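Mostska Women Take Regional Volleyball Title in Straight Sets

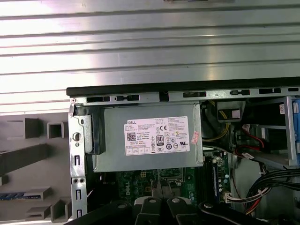 Fereshteh Rahimi
Staff Writer, Campus Sports

MOSTSKA – The Mostska women's volleyball team won the regional championship on Monday evening, 25th October, with a 3-0 victory over Rureretti at Yin Hall. The set scores were 25-19, 25-22 and 25-14. It is the first regional title for Mostska since the program moved up to the higher division.

The home side was behind for most of the first set. Rureretti served very well in the opening minutes and led 11-6, and Mostska coach Weidong Yan called an early timeout. After the break, setter Xiuying Peng began to send more balls to the middle, and the Rureretti block was often late. Mostska won nine of the next 11 points and did not lose the lead again in that set.

The second set was the closest one. The teams were level at 22-22 when outside hitter Jinlong Peng, who had been quiet until then, scored from the left side on two rallies in a row. A service error by Rureretti ended the set.

"We were nervous at the start, and I think everybody could see it," Yan said. "In the timeout I only asked them to pass higher and give Xiuying one more second. She did the rest."

Xiuying Peng finished the match with 38 assists and was named the best player of the tournament. She and Jinlong Peng are not related, although the stadium announcer introduced them as sisters before the semifinal.

Rureretti coach Edivaldo Vasconcelos said that his players were tired after their five-set semifinal on Saturday, but he did not want to use this as an excuse. "Mostska defended better than us in all three sets," he said. "We had our chances in the second and we hit the ball out."

The attendance was 862, the highest for a volleyball match at Yin Hall this season. Some 600 of the tickets were sold before the weekend.

Mostska will now play the winner of the Mimasero region in the next round. The date and the place of that match have not been announced.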